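How to Host a Robot Tidying Demo in a Living Room
Guides > Visits and open days
Updated Wed 13 November

We run the Mutiso arm in front of visitors several times a season. Most of the trouble has come from the furniture, the rest from us. What follows is the way we do it now at Getska, after an October open day that taught us a good deal about extension cords. It assumes you already have a working arm with a two-finger gripper and a wrist camera, and an operator who can drive it while being talked to.

What you need
The arm, charged or plugged in
A second screen for the wrist camera view
Bins with nothing clever about them
Painter's tape
3 spare fuses
Chairs for the people who said they would stand

Step 1. Pick the mess

Visitors come to see a robot pick things up, so there have to be things down. Resist the urge to place them yourself. Our first floor layout had a toy every two feet, all facing the same way, and a guest from Timberg asked whether it was a board game. Now we tip out a bin and walk away. Mix hard plastic with cloth and paper. Include one object the gripper handles well and keep quiet about which one it is.

Leave out anything with batteries in it. A toy that starts singing in mid-grasp will get the only applause of the afternoon.

Step 2. Tape the line

Put a tape line on the floor just past the arm's full reach, then move it back another pace. Adults will stand on the tape. Children will stand on the other side of it. Someone on your team has the job of watching the line and no other job, and that includes answering questions about the arm.

The stop button goes in the operator's hand or next to it. We once kept it on a shelf so it would look tidy. It did look tidy.

Step 3. Set up the wrist view

Turn on the second screen before people arrive. Most of them have only seen robots from the outside, and the view over the fingers changes what they ask about. You will see the gripper tips large and near, and the room behind them looking much bigger and messier than it did when you walked in.

Check three things in this view:

Glare. A shiny floor under a bright window can wash out a whole corner. Close the blinds or turn the base until you can see the floor again.

Blocked sight. Once the fingers hold something wide, it covers the bottom middle of the view. Pick your next target before you grip, while you can still see it.

Reflections. A switched-off TV is a dark mirror. Leave it off anyway; a switched-on TV wins every contest for attention.

Step 4. Run the first pick slowly

Start with a cup or a small bin. Open the fingers wider than looks necessary, come in over the rim, stop, and then close. Say out loud what you are about to do. People forgive a missed grasp they were told about and laugh at one they weren't.

Lift straight up before you move sideways. Small tables and stools are the right height to be hit on the way across.

If the grasp slips, back off and try again from a different side. We allow 2 tries and then move on to another object. A fourth attempt on the same sock turns a demonstration into a vigil.

Step 5. Hand over the controls

Let visitors drive if your insurance allows it, at the lowest speed setting, one at a time. Each turn should end with a single object in a bin. Without that rule the first person keeps the controls until lunch. Give the hard objects to the people who said it looked easy.

Plan on 40 minutes for the whole thing, including the part where someone asks if it does dishes. (It doesn't. Have a polite version of this ready.)

Step 6. Pack up

Park the arm, then cut the power, in that order. Walk the floor for cables before anybody carries anything heavy. Save the wrist recordings the same day and label them with the room, the operator and the layout. Ours once sat in a folder called "new" until there were 3,000 clips in it, and a folder called "new 2" had to be opened.

Yes, you will probably finish the tidying by hand. Wait until the last visitor is out of the driveway.
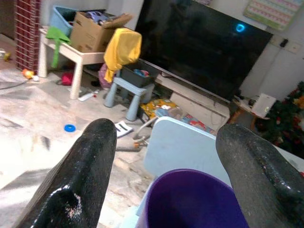 Corinne Matley
Demonstrations Lead, Getska

Wrist view, with a purple cup or small bin between the fingers and plenty of floor still to do: a white bottle on its side, a blue ring, a sheet of paper. Note how much of the middle the pale blue board takes up. On a floor like this I would go for the ring next and leave the paper to somebody with fingernails.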